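The Long Education of a Pair of Hands

Clarnix, 3/11/26

The ambition at Amier is to teach a machine to put a washer on a bolt. A toddler could manage it, though a toddler would then swallow the washer, and the machine has so far shown no interest in food. What it needs is examples, in quantities that make grown operators stare at the wall during lunch.

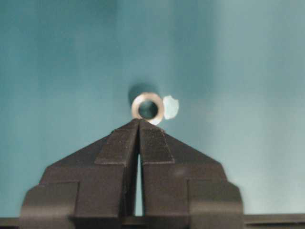 A small metal ring at the fingertips, as the wrist camera sees it.

The project is called Murorer, and its unit of currency is the episode: one attempt, start to finish, steered by a person and recorded from every camera. Operators work in shifts of 2 hours, with 10 minutes off in between, and a good shift yields 17 episodes worth keeping. The rest go into a folder labeled "maybe," which is where data goes to be forgotten.
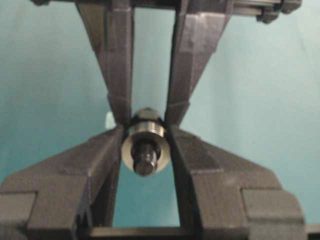 Keeping or tossing an episode is the part that starts arguments. A smooth demonstration teaches the system one lovely route and leaves it helpless the moment it drifts off. So the reviewers have grown fond of a little fumbling, provided it gets fixed. They want the grips that look plain, too – nut pinched between the fingertips, threaded shaft poking through the washer – from 12 slightly different angles, until the model stops treating each one as a fresh crisis.

Then there is the reset. After each try, someone has to lay the parts out again, and people are terrible at being random. Left alone, they make tidy rows.
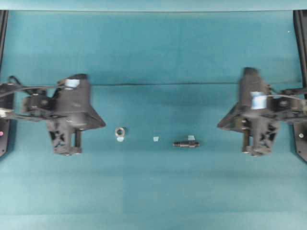
Mahmoud thinks the tidiness worry is overdone, and would sooner see the money go to more kinds of bolts than to more ways of scattering the same one. The reviewers have promised to consider this after the next batch, due in June.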